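Storing apples in an open cubby shelf

Applies to: white panel cubby units with open fronts and no doors, kept indoors on a hard floor. The steps were written for the Purau unit but work on any shelf of similar build.

What you need
- Open cubby shelf, empty and wiped down
- Small plastic basket with a handle or rim you can grip in one hand
- Dry cotton cloth
- Apples, unwashed

Choosing the location
Keep the shelf out of direct sun and away from radiators. An unheated hallway or utility room is suitable. Apples last longer in a refrigerator, so use the shelf only for fruit you plan to eat soon. Leave a gap of 2 inches between the back of the unit and the wall.

Preparing the shelf
1. Remove everything from the compartments.
2. Wipe the panels with a damp cloth, then a dry one. Thin panels swell at the edges if water is left standing on them.
3. Leave the unit to air for 36 hours if cleaner was used.

Sorting
Separate red and yellow-green apples before loading. Check each one for soft spots, splits and missing stems. Damaged fruit goes to the kitchen for immediate use. Do not wash the apples until you eat them.

Loading
1. Carry the fruit in the basket. Do not tip it out onto the shelf.
2. Start with the top compartments and work down.
3. Hold each apple from the side and underneath, set it just inside the opening, and let go once it is stable.
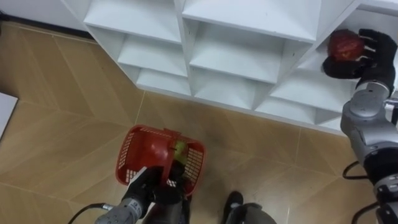

4. Place no more than 4 apples in a compartment, in a single layer, not touching.
5. Put the oldest fruit at the front.
6. Keep different varieties in separate columns.

Checking
Inspect the shelf every 2 days. Remove any apple that has gone soft or wrinkled and wipe the spot where it sat. Keep potatoes and leafy vegetables elsewhere, as ripening apples give off ethylene.

If apples roll forward, the unit is not level. Place a shim under the front edge and test again with one apple.

Written by Tormod Nyberg. Last revised Monday, September 21, 2026.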